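Two-Arm Bench Build: Frequently Asked Questions

Last revised 4/30/20

These are the questions that come in most often on the Stasberg build, a pair of small arms run from one table in the shared workshop at Honduvbridge. Wiring diagrams and the parts list are on their own pages.

What is the task?

Sorting and casing wireless earbuds. Loose earbuds are kept in two shallow trays, one red and one teal. Charging cases go in the yellow bin at the back. One arm handles the case and the other handles the earbud.

Why earbuds?

They are small, glossy and curved, and the stem gives the fingers a poor surface to close on. A grip that is a few degrees off will roll the part. Blocks and cups did not expose that error in our earlier tests.

How worn can the fingers get before they need replacing?

Scuffs and light chipping along the side edge are acceptable. Replace a finger when the tip no longer closes flush against its mate. Check with a strip of paper: if it slides out with the jaws closed, the tip is done.

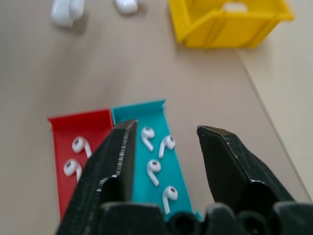
Do the trays need to be fixed to the table?

No. Set them edge to edge and square to the table seam. We tried double-sided tape and removed it, as it made swapping trays slow.

Which cameras are required?

One on each wrist and one overhead view of the whole table. The wrist mounts are white and sit above the gripper. Focus them on the fingertips and accept blur at the back of the table.

How should the cables be routed?

Leave a high loop from the wrist mount back toward the base. A short cable pulls on the connector when the wrist turns, and that fault shows up as dropped images well before it shows up as a broken wire.

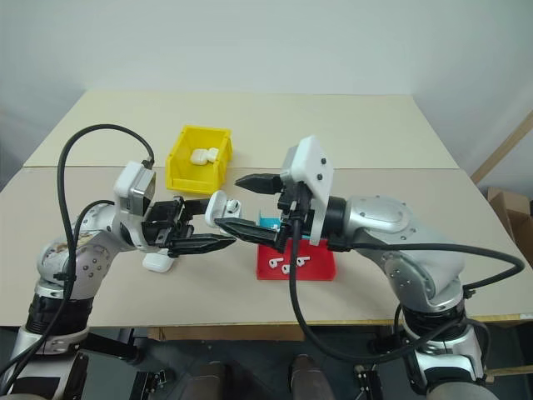

Check the loop at full reach in both directions before closing any cable ties. After that, run the arm slowly through its range with one hand on the stop switch.

What controls the arms?

Gritbridge, our own control program. It runs the two arms on one clock and logs joint position at 100 Hz. The current version has 1,453 lines, including comments.

How are cases handled?

The left gripper takes the case across its body, and the lid has to be clear of the fingers. Closing force is set as a percentage in the Robles settings file. Start at 40 and raise it only if the case slips.

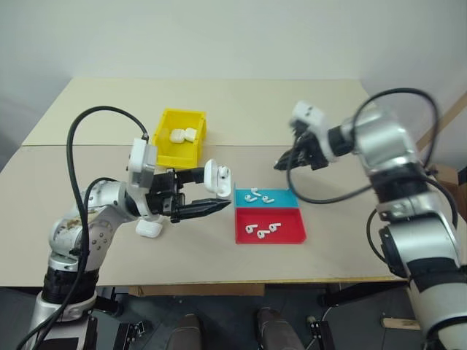 Values above that have cracked a hinge on our bench. Keep the other gripper open and above the trays until the case is steady, then bring it in.

Can I use a different table?

Yes, if it is flat and matte. Where two panels meet, shim the seam level. A step there will catch a tray.

Is a second version planned?

Softer fingertips are planned for July. The arm geometry will stay as it is.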